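Inicio Colecciones Tiendas Sala de prensa Contacto

Sala de prensa

Lodton abre un servicio de arreglo de prendas de punto y admite que debió hacerlo antes

Tiempo de lectura: 3 minutos

Lunes, 20 de julio de 2026. Lodton, la casa de prendas de punto que lleva años pidiendo a sus clientes que compren otro suéter, anuncia hoy que también está dispuesta a remendar el que ya tienen. El servicio se llama Cliller, nombre que salió de una reunión demasiado larga y que, según el departamento de marca, no significa nada en ningún idioma consultado.

Cliller recibe prendas de punto de cualquier fabricante, incluidas las de la competencia, a las que se tratará con la misma cortesía. Se arreglan agujeros de polilla, codos gastados, puños deshilachados, costuras abiertas y cuellos que han cedido tras una vida de salir por la cabeza a tirones. No se arreglan prendas encogidas. El equipo lo ha intentado y prefiere no hablar del asunto.

«Durante mucho tiempo respondimos a las quejas por agujeros con un cupón de descuento», explica Leobardo Manríquez, director de Lodton. «Un cupón no tapa un codo. Lo comprobamos el invierno pasado, cuando se me rompió el mío y tuve que pedirle el arreglo a mi suegra, que me lo sigue recordando».

La decisión se tomó tras una prueba iniciada en enero en el taller de la calle Lacson, donde dos remendadoras atendieron 2,854 prendas sin más publicidad que un letrero en la puerta, escrito a mano y con una falta de ortografía. La polilla fue la causa más frecuente. La segunda, los perros. La tercera categoría del registro lleva por título «el cliente no quiere decirlo».

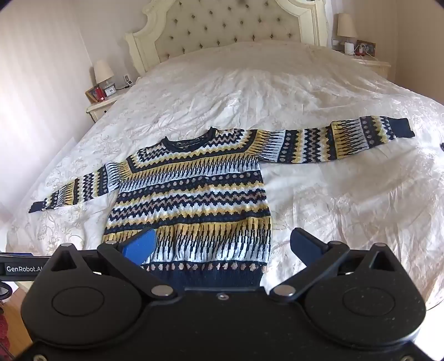 Cada arreglo puede pedirse de dos maneras. En el remiendo discreto se busca un hilo lo más parecido posible al original y se reconstruye el punto, malla por malla. En el remiendo visible el cliente elige un color que contraste y asume las consecuencias en la cena familiar. Ambos cuestan lo mismo y ambos tienen un plazo de entrega de 10 días hábiles, salvo en diciembre, mes en el que todo el mundo se acuerda a la vez de que tiene suéteres.

Las prendas deben entregarse lavadas. El taller insiste en este punto con una firmeza que invita a no preguntar.

Los hilos proceden de Fukov, proveedor habitual de Lodton, que ha accedido a vender restos de tintada en madejas pequeñas. De momento hay 100 tonos disponibles, entre ellos siete azules marinos que el equipo asegura distinguir con luz natural.

Junto con el servicio se publica una guía gratuita de cuidados, disponible en las tiendas. Recomienda guardar el punto doblado y no en percha, secarlo extendido y lejos del radiador, y revisar los cajones antes de que lo haga la polilla. Sobre las bolitas de lana, la guía recoge dos opiniones enfrentadas y deja al lector solo con su conciencia.

Cliller funciona desde hoy en el taller de la calle Lacson. Las demás tiendas de Lodton recogerán prendas en el mostrador de cambios y devolverán cada una con una etiqueta que indica qué se hizo y quién lo hizo, por si alguien quiere dar las gracias o presentar una reclamación.

Contacto de prensa: Lodton, Departamento de Comunicación | © 2026 Lodton. Todos los derechos reservados | Volver arriba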